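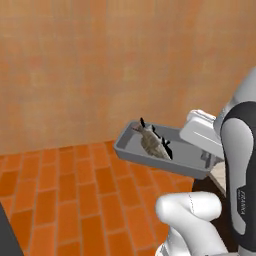 This report covers the second period of the kitchen assistance project at Drornedcombe, from January until now. The purpose of the grant is to learn which tasks in a staff kitchen can be given to a robot arm, and what this means for the people who work there. As agreed with Mr. Hennessy, all of the tasks are first practiced in a simulated kitchen. The task which took most of our time in this period is the carrying of raw food on a tray. In the simulated kitchen the Franka arm holds the gray tray by one end, with a whole fish lying in it along the back wall, and the load is therefore not in the middle. We chose such a load on purpose. Our cooks told us that a tray in a real kitchen is almost never loaded evenly, and that a robot which needs an even load would give them one more job.

1. Work done in the period

Tray carrying was run 1,000 times in simulation, with different foods and different positions of the food in the tray. The result is acceptable for small and medium loads. For the long foods we still see sliding when the arm turns too fast, and Issa Semaan has reduced the speed of the turn by 40 percent. This makes the task slower than a person. We discussed it with the kitchen and they prefer slow.

The second group of tasks is at the counter, near the small appliances. These tasks are less advanced. The arm must learn to approach an appliance without touching the things that hang or stand close to it.
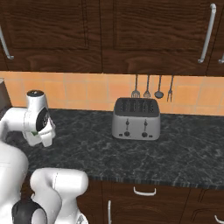
Counter task in the simulated kitchen: the gripper above the counter, to the left of the four-slice toaster.

We have not yet started with pressing of levers and turning of knobs. It was planned for this period, but the delivery of the updated software from Stokmont came seven weeks late, and I preferred to finish the tray task first.

2. Effect on the kitchen staff

Maeve Fahy held interviews with the five people of the early shift. She did them in the canteen after the lunch service, and each person could read and correct the notes.

The heaviest complaint about the present work is the walking between the cold room and the preparation counter. Four of the five would gladly give this to a machine. On the other hand, all of them want to keep the checking of the fish and meat in their own hands. One cook said that she decides with her nose and her thumb, and that she will not sign for something which she has not touched. We have changed the plan of the work after this. The arm will bring the tray and stop, and a cook must release it before the next step.

There was also worry about hours. Management of Ó Súilleabháin, who runs the kitchen, has confirmed in writing that no hours will be reduced during the project. It has not said anything for the time after the project, and the staff noticed it. I would like to ask the funder to raise this point at the next meeting, as the question should not come only from us.

3. Training

Saoirse Breathnach has prepared a short course for the staff, where they watch the simulated tasks on a screen and say when they would stop the arm. In several cases they wanted to stop it earlier than our engineers did, mostly when the tray was tilted. We now use their stopping points as the limit for the tilt.

4. Budget

Spending is in line with the plan, except for the computing time, which is higher because of the additional tray runs. We propose to move the difference from the travel line. Eoin Mac Giolla will send the table separately.

5. Next period

- Finish the tray task for long foods and agree the final speed with the kitchen.
- Begin the lever and knob tasks at the counter.
- Receive the mounting frame from Plultex and check it against the height of the real counter.
- Repeat the interviews, this time also with the evening shift.

The first test with a real arm stays planned for the end of the next period, outside of service hours.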